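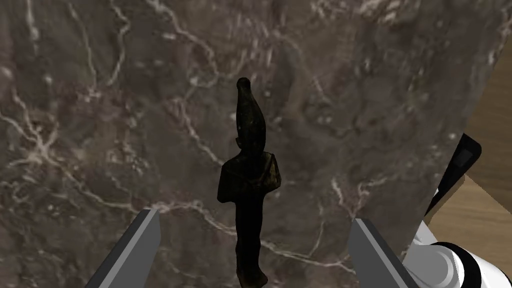 Does sharing cell towers lower the prices people pay for mobile service?

There is little good evidence that it does. Sharing lowers what operators spend on sites, but in the market studied in this paper we could not trace those savings into the monthly bill.

Figure 1. Dark marble slab with pale veins (computer rendering).

4. Tower sharing and retail prices in Drustovbridge

4.1 The claim

Arguments for mandatory tower sharing usually run through three steps. A second operator on an existing mast pays less than it would to build its own. Lower costs make it cheaper to enter a district or stay in one. More operators in a district then push prices down. The first step is hardly in dispute. The second is plausible and sometimes documented. The third is where most of the policy weight sits, and it is the one that gets the least testing. Consultation papers tend to state it in a sentence and move on.

Drustovbridge is a useful place to look at the third step. Until the sharing rule took effect, Nuvance and Costigan each ran their own masts across most of the region, with a small number of rooftop sites held jointly under private deals. The rule required both firms to offer space on any ground mast at a regulated rate, and let them move their sites into a separate company if they wished. Nuvance did so, transferring its masts to Flitard, in which it kept a stake. Costigan held on to its own.

4.2 What was shared, and what was only listed as shared

The filings submitted under the rule list 108 masts as shared. This number has been repeated in speeches and in at least one later consultation, usually as proof that the rule worked. It should be read with care. A mast entered the list once an access agreement was signed, whether or not the second operator ever put equipment on it. We compared the list with the site power records that both firms must keep for safety reasons. At 37 masts the records show no load from a second operator at any time in the study period. Some of these may have been waiting for planning approval or a backhaul link. Others had agreements that were signed early and renewed without change, which looks to us more like a filing habit than a rollout plan.

We drop these masts from the main analysis. Keeping them in does not change the sign of any result, but it does make the sharing variable close to meaningless, as it would then measure paperwork.

There is a further problem that we can describe but not fix. An operator chooses where to seek access. It will tend to pick places where it already expects growth, or where its own mast is due for replacement. Districts with active sharing are therefore unlike districts without it in ways that also bear on price. Earlier work has handled this by adding controls for income and population density. We add them too, and we doubt that they are enough.

4.3 Price data

Retail prices are harder to measure than the literature tends to admit. Nuvance sells the same named plans across the whole region, so its list prices cannot vary by district at all. Any local price effect has to show up in discounts, handset credits, waived activation fees, or the mix of plans that people choose. Costigan did set some prices locally, mostly through store promotions, but it did not keep a full archive of them. What we have is the set of promotions that were reported to the regulator, and the reporting duty covered only offers lasting longer than 40 days.

Short offers are missing, then, and short offers are exactly what a firm would use to respond to a new rival. We cannot say which way this biases the results. If sharing led to bursts of brief discounting, our data would understate the benefit to customers. If firms replaced brief discounts with longer but smaller ones, the data would overstate it. Readers who want a firm number should keep this in mind before quoting ours or anyone else's.

We use average revenue per line, net of handset credits, as the main outcome. It is a poor stand-in for price. A customer who moves to a larger plan pays more and may be better off. We report it mainly so that our results can be set beside earlier studies, nearly all of which use the same measure and few of which dwell on its limits.

4.4 Results

Districts that gained active sharing show no clear drop in revenue per line compared with those that did not. The estimate is small and its sign depends on how district borders are drawn. With administrative borders it is slightly negative. With borders based on commuting patterns, which arguably match how people use their phones, it is slightly positive. Neither version is far enough from zero to support a claim in either direction.

The one pattern that holds up across versions concerns plan mix. In districts where Costigan became active on a Flitard mast, more of its customers moved to plans with larger data limits. The simplest reading is that service got better there and people used more of it. That would be a real gain, and it may be the strongest case for the rule. It is a different case from the one that was made when the rule was adopted, and it should be argued on its own terms.

We also looked for an effect on switching. Number transfers between the two firms rose in the first December after the rule and then fell back to their earlier level. Transfers rise every December with handset promotions. After adjusting for the season, very little is left to explain.

4.5 Where the savings may have gone

If site costs fell and prices did not, the money went somewhere. Three possibilities deserve mention, and our data let us speak to only one of them properly.

The first is that savings were spent on upgrades. Both firms said as much in public statements. Equipment purchases did rise, but they rose in districts without sharing as well, and the timing fits the normal replacement cycle at least as well as it fits the rule.

The second is that savings were absorbed by the access charge itself. The regulated rate was set using cost estimates supplied by the site owners, and was reviewed only once. Flitard's published accounts show site income growing faster than site costs after the transfer. Since Nuvance kept a stake in Flitard, part of what it paid in access charges came back to it as a return on that stake, while Costigan's payments did not come back to Costigan. A rule meant to help the weaker network may have raised its costs compared with those of its rival. We put this no more strongly than that, as the accounts combine ground masts with rooftop sites and do not split income by tenant.

The third is that the firms simply kept the savings. In a market with 2 operators this would not be surprising. Sharing changes the cost of being present in a district. It does nothing directly to the number of firms setting prices, and it gives those firms a good deal of knowledge about each other's plans. To request space on a mast is to tell its owner where you mean to build and how soon. The rule required this information to be held by a separate team, and we found no record that the separation was ever audited.

4.6 Limits

The study covers one region and one form of sharing. Masts were shared, while radio equipment and spectrum were not, and deeper forms of sharing could have larger effects on both cost and conduct. The period after the rule is short compared with the length of a typical site lease. Some effects on price may still come. We would only point out that supporters of the rule promised early effects, and that the evaluation plan adopted with it was built on that promise.

Data were taken from the regulator's archive as it stood on 2023-03-26. Entries corrected after that point are not reflected in the estimates, including a batch of revised mast coordinates in the northern districts that may shift a few sites across the administrative borders used in Section 4.4.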